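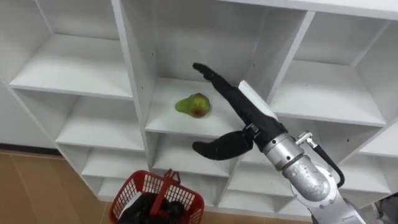 Capítulo 3
O lugar de cada coisa: estantes, nichos e o que pomos neles

Comecei a gostar de estantes por causa de uma mercearia. A loja chamava-se Dinau, ficava no rés-do-chão do prédio onde cresci, e a dona arrumava a fruta em quadrados, cada qualidade no seu, como se fosse um tabuleiro. Eu entrava para comprar pão e ficava ali parada a olhar para as maçãs! Muitos anos depois, quando me pediram que desse aulas de organização de espaços a futuros empregados de comércio, foi dessa parede de fruta que me lembrei, e é por ela que este capítulo começa.

Nos dois capítulos anteriores falámos de armazéns e de despensas, sítios onde o cliente não entra. Agora passamos para o outro lado do balcão. Uma estante à vista tem de guardar e tem de mostrar, e estas duas tarefas andam muitas vezes à bulha uma com a outra (vais perceber isto melhor quando fizeres o primeiro exercício, e desde já te peço desculpa pela trabalheira).

3.1 Nicho, prateleira, montante

Vamos primeiro às palavras, que nesta área cada um usa as suas. Chamo prateleira à placa horizontal onde as coisas assentam. Chamo montante à placa vertical que separa uma coluna da outra. O espaço aberto entre duas prateleiras e dois montantes é o nicho, e há quem lhe chame cubo, casa ou vão, conforme a loja e a idade do chefe. Quando digo grelha, falo do conjunto todo, linhas e colunas.

Os nichos de uma grelha contam-se de cima para baixo e da esquerda para a direita, tal e qual como lemos. Parece coisa pouca, mas experimenta pedir a um colega, pelo telefone, que tire o frasco «daquele quadrado ali ao meio» e depois falamos.

Há estantes com furinhos nas paredes interiores, que servem para mudar a altura das prateleiras. Outras têm a grelha fixa e não há nada a fazer, temos de trabalhar com o quadrado que nos deram. Antes de planeares seja o que for, passa a mão por dentro e vê em que caso estás.

3.2 Uma peça sozinha

O meu antigo colega Alfie Gosling tinha uma teoria que me irritava bastante: dizia que, para conhecer uma estante, se punha nela uma única peça de fruta e se olhava durante um bocado. Uma pera, por exemplo. Eu achava aquilo uma perda de tempo, até que um domingo, com a loja Bristden fechada e a mercadoria ainda por chegar, fiz a experiência. Fiquei rendida!

Uma pera pousada de lado num nicho branco e largo diz-nos logo uma série de coisas. Mostra o tamanho verdadeiro do vão, que vazio engana sempre. Mostra de onde vem a luz, pela sombra que faz na prateleira. E chama o olhar para si de tal maneira que o resto da grelha quase desaparece, coisa ótima numa montra e péssima numa secção onde queremos que se leve também a uva e o limão.

O branco ajuda muito nisto. O verde-amarelado da casca, a mancha avermelhada de um dos lados, as pintinhas mais escuras, tudo se vê melhor contra um fundo liso. Só que o branco também mostra a marca na casca e o pó da prateleira, por isso quem escolhe uma estante branca escolhe ao mesmo tempo um pano húmido, e vai usá-lo todos os dias.

3.3 O cesto no chão

Falta falar de quem compra. O cliente chega à estante com um cesto no braço e, se demora a escolher, pousa-o no chão. Já vi planos de loja lindíssimos que se esqueciam disto por completo, e depois andava toda a gente a tropeçar em cestos. Deixa sempre chão livre diante dos nichos de baixo, com espaço para o cesto e para os pés da pessoa.

A asa também conta! Um cesto de plástico com a asa levantada fica bem mais alto do que parece e pode tapar o nicho inferior. Nas aulas uso um cesto vermelho, fácil de ver do fundo da sala.

Exercício de abertura

Trabalha com a Nilmini Liyanage e o Prasanna Howlader, os teus dois companheiros imaginários da loja Drekano, que já conheces do capítulo 2. Têm 600 artigos para distribuir e uma parede inteira de nichos vazios. A Nilmini quer encher tudo, o Prasanna quer deixar a linha de cima livre. Desenha a grelha numa folha, numera os nichos como combinámos em 3.1 e escreve a lápis o que porias em cada um. Usa lápis mesmo, vais apagar bastante. Guarda a folha, que voltamos a pegar nela em 3.4, quando tratarmos do peso e das alturas.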